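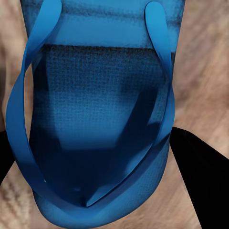 Blue flip-flop, seen from overhead

Stories > Short Fiction > Work and Law
Tagged: workplace, wages, hearings
3 min read

The hearing room at Witosach had a radiator that knocked, and I loved it. I loved all of it! The water jug, the stack of binders, the arbitrator's enormous eraser. I had been a payroll clerk at Skindholm for years and I had never once been asked a question by a person who wrote down the answer.

"You kept your own record of the hours?" our lawyer asked.

"Every shift," I said, "in pencil -- the night ones too."

The company's lawyer wanted to know why the total I'd written for December, 405 hours of unpaid overtime across the packing floor, didn't appear anywhere in the company's books. I told her that was my whole point. Somebody behind me laughed and turned it into a cough.

Then came the timecards, 3,467 of them, wheeled in on a cart from the Achterberg warehouse. The arbitrator picked one out of the middle and held it next to my notebook. She read both. She picked another. The radiator knocked. I could have sat there until summer.

At the break our lawyer bought me a coffee and said they might offer 4,000 each before lunch.

"Do we have to take it?" I asked.

"No."

"Good," I said, "because she's only on the second box," and I went back in early to get the same chair.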